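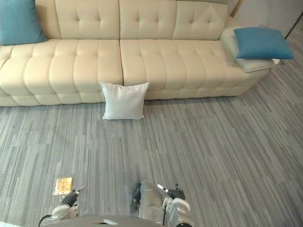

Friday, late

Right, writing this up before I forget which jar was which. Batch 6 of the iron gall ink is strained and bottled, and I'm very pleased with it! The recipe is the one Lesego Masilela copied out for me from the Morudar household book (the 1812 one, with the terrible spelling), and it's the first time I've followed it properly instead of skipping the wine. Yes, it really does say white wine. I used the cheap stuff and drank none of it, well, hardly any.

Galls were the Rirkside ones, crushed in the big mortar with a tea towel over the top so bits don't fly everywhere. I weighed out 238 g, which is more than I meant to but the bag was nearly finished and I couldn't face keeping a spoonful. Seven days soaking on the windowsill with the lid loose, stirred morning and night, apart from Tuesday when I forgot. Smelled like a damp shed by the end. A bit of mould on top, skimmed off, didn't bother me.

Strained twice through muslin, then added the iron sulphate a little at a time. I love this part, it goes from weak tea to proper black in a few stirs and I always want to call someone over to look. Gum arabic last. Should have dissolved it the night before like Régis told me to, as it sat in lumps for ages and I had to stand there squashing it against the side with a spoon. 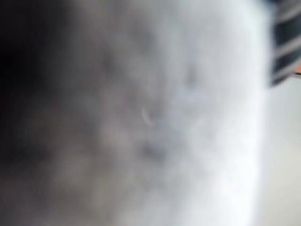 Tried it with the goose quill and with the Wu dip pen. On the Vunside rag paper it goes down pale grey and darkens while you watch, lovely crisp edges, no feathering that I can see. On ordinary printer paper it's a disaster, spreads like anything, but so did batches 4 and 5 so I'm blaming the paper. The quill wants re-cutting anyway. The dip pen gave a finer line but kept dropping blobs when freshly loaded, so maybe a touch more gum next time? Or I'm just dunking it too deep.

Régis Besson thinks the recipe is too heavy on the iron and the writing will go brown and start eating the sheet. He may well be right (he usually is about this, annoyingly). I've done two strips for him, same line of text on each, one to go in the drawer and one taped in the window where it gets the sun. Both labelled on the back in pencil. PLEASE don't tidy the window one away, it looks like rubbish but it isn't.

To do: rinse the muslin again, it's still leaking grey. Order galls. Ask Lesego whether the word after "cloves" is "bruised" or "burned", I read it as bruised and put in three, squashed.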